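Week 4: Caring for Textile Collections in Small Museums

Lecturer: Elvia Contreras
Tutorials: Anastasia Xenos

1. Scope of the lecture

Last week dealt with the public programme of a regional museum and the way its galleries are financed. This week moves behind the galleries to the store. The case studies are the Jidberg Museum, whose costume and household textile collection holds 600 catalogued items, and the Alvarado Gallery, which has no textile department and borrows for each exhibition.

Students should be able to explain the difference between preventive and interventive conservation, and to say who in a museum has the authority to approve each.

2. Light, air and pests

Damage from light is cumulative and cannot be reversed. Dyes fade at different rates, so a garment may change in colour balance well before it looks pale. The Jidberg Museum displays costume for one season and then returns it to dark storage. Loan agreements with the Alvarado Gallery set the same limit.

Sudden changes in humidity are often more harmful than a steady level slightly outside the preferred range. Wool, silk and fur attract moths and carpet beetles. New acquisitions are isolated and inspected before they enter the main store.

3. Storage

Flat storage is preferred for fragile or heavily beaded pieces. Large flat textiles are rolled face outward on a covered tube, with acid-free tissue between the layers. Where a garment must be folded, the folds are padded and their position is changed at each inspection.

The Mallido bequest, discussed in the tutorial, arrived folded in trunks. Its catalogue should be read with attention to how the earlier creases were recorded.

4. Handling and the written record
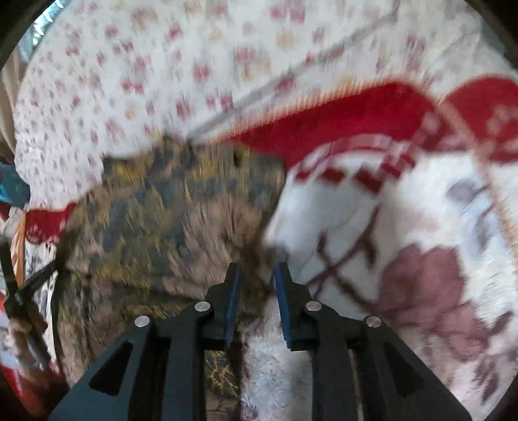 Handling is the point at which most avoidable damage occurs, and a museum should have a written procedure that applies to senior staff and visiting researchers alike. A textile is supported across its full width when it is moved, and never lifted by a corner or shoulder seam. Jewellery and lanyards are removed before work begins.

Each movement is entered in the object file with the date, the location and the name of the person responsible.

5. Reading and assessment

Required: Arkska Course Reader, chapter 2.
Tutorial task: prepare a condition report on one garment from the Mallido catalogue.
The report is worth 20 per cent of the final mark and is due on Fri 11 August. Late work is handled under the faculty rules set out in the unit outline.

The visit to the Jidberg store will take place in September. Places are allocated through Anastasia Xenos.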